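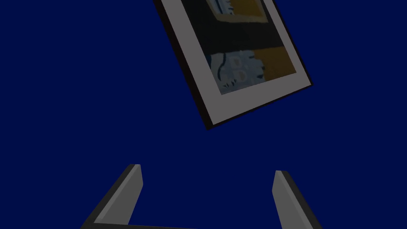
Print this page
E-mail this page to a friend

What Is a Moon Sign?

Maybe you know your zodiac sign already. If a person says "I am a Leo" or "I am a Pisces," they are talking about their Sun sign. It is the part of the sky where the Sun was standing on the day they were born. But in astrology there is also a Moon sign, and many people have never looked for theirs.

The zodiac is a big circle in the sky. Astrologers cut it in twelve equal parts, like a very large cake, and each part has the name of a sign. The first is Aries, the ram, and the last is Pisces, the fish.

The Sun needs one year to go through all twelve signs, so it stays in each one for a month. The Moon is much faster. She goes through the whole circle in less than one month, and stays in one sign only two days and a half, more or less. This is why two children in the same class can both have the Sun in Libra, with birthdays in October, and have very different Moons.

What does it mean?

Astrologers say the Sun sign tells how you shine in front of other people. The Moon sign tells about your feelings, and what you need when you are tired or sad. A child with the Moon in Cancer, they say, likes to be near the family and the kitchen. With the Moon in Aries you get angry quickly, and five minutes later you are friends again. With the Moon in Virgo you feel better when your pencils are in order.

The Moon in Aquarius is said to like strange ideas and a lot of friends. The Moon in Taurus likes soft blankets and does not like to be hurried at breakfast.

How do you find yours?

You need three things: the day you were born, the time, and the place. Ask a parent for the time. It is sometimes written on a paper from the hospital. If the Moon stayed in the same sign for the whole day, you can find the answer without the time. But if she changed sign at 4 in the afternoon, then a baby from the morning and a baby from the evening do not have the same Moon sign.

In old days people looked for it in a thick book with tables of numbers. In our reading room in Flonddale we have one such book, with 632 pages, and the numbers are so small that you need a magnifying glass. Today a computer makes the calculation in one second.

Is it true?

This is a good question to ask. Astronomy is the science that studies the Moon, the planets and the stars. Astrology is a very old belief about what they mean for us. Scientists have tested astrology and did not find that it works. Many people still enjoy it, as they enjoy old stories. So please do not choose your friends by their Moon sign!

New words

Zodiac: the circle of twelve signs.
Chart: a drawing of where the Sun, Moon and planets were when you were born.
Full Moon: when we see the whole round face of the Moon. The Sun is then in the opposite sign.

Print this page
E-mail this page to a friend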